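FOR RELEASE: September

Flurico opens hand-held gripper service bench in Berkport, posts full upkeep routine

BERKPORT – Flurico has opened a service bench for hand-held grippers at its Berkport shop and is putting its upkeep routine out in the open, free to anyone who runs the tools. Covers cleaning, finger swaps, window care, and the grip check before a tool goes back out.

The bench takes tools with two slotted fingers and sensor windows on the body. Other layouts by arrangement. Ask first please.

"Most of what comes in to us is lint," said Tuulikki Harju, who runs the bench. "Lint and loose screws. People ship a tool across the state for something they could of done at the kitchen table in the morning. So we wrote it down."

The routine grew out of work with Edton, a home-recording outfit that keeps 84 grippers out in apartments and family houses. Clothes, bedding, slippers, towels. Soft goods are hard on fingers. Fibers pack into the slots, the pads go slick, and the operator squeezes harder to make up for it. Then the linkage starts to wear.

What the routine asks for

Before each session: wipe both sensor windows with a dry lens cloth. No paper towel. Check that the ID sticker is flat and scans clean. Open and close the fingers 12 times by hand and listen for a click. A click means stop.

After soft goods: brush out the finger slots from the back side, then the front. Nylon brush, never wire. Tape lifts whatever the brush leaves. Canned air is fine on the fingers but keep it away from the windows – it drives dust under the rings.

Every week: snug the housing screws. Snug, not tight. Harju says stripped screw seats are the repair she sees most and the one she likes least.

Finger swaps: replace in pairs, always. A new finger against a worn one pinches crooked and the calibration drifts with in a day or so. Replacement pairs ship from Daneshvar, which molds them for the Berkport bench. Allow up to 2 weeks.

The grip check: pick up something shaggy, hold it off the surface, look at the tips. Fabric should bunch up over the fingers and stay put. If it creeps down, pads are due. Do it where the tool really gets used, not on a clean bench, becuase a bench is kinder than a bedroom. 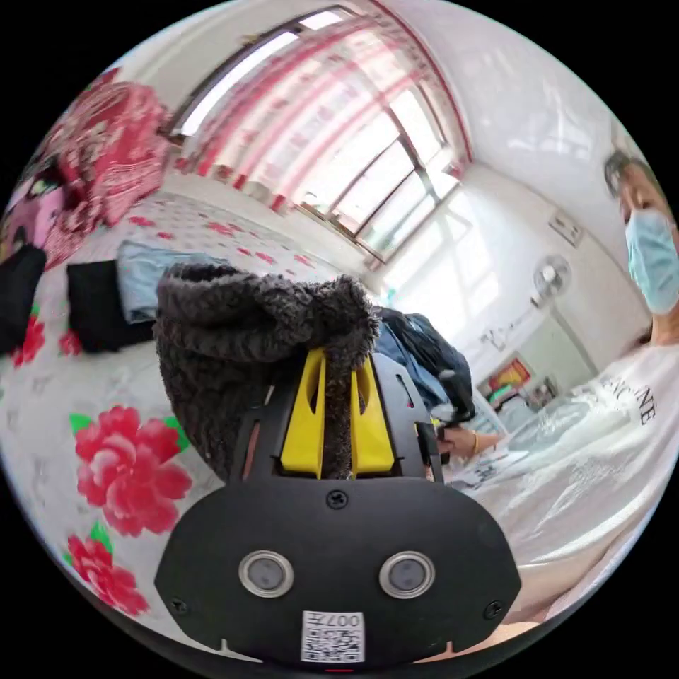
Bench hours and turnaround

Drop-off opens at 8 a.m., pickup until 5. Standard clean and check is same day if the tool is in before noon. Linkage work takes longer, call for a quote. Loaner tools are limited and go to sites with no spare first.

Send tools with the fingers closed and the windows covered. Write the sticker number on the packing slip. Please do not send batteries loose in the box.

Getting the routine

Printed cards are free at the Berkport counter. One side cleaning, other side finger swaps. Sites running several tools can ask for a stack.

Media and service contact: Tuulikki Harju, Flurico service bench, Berkport

###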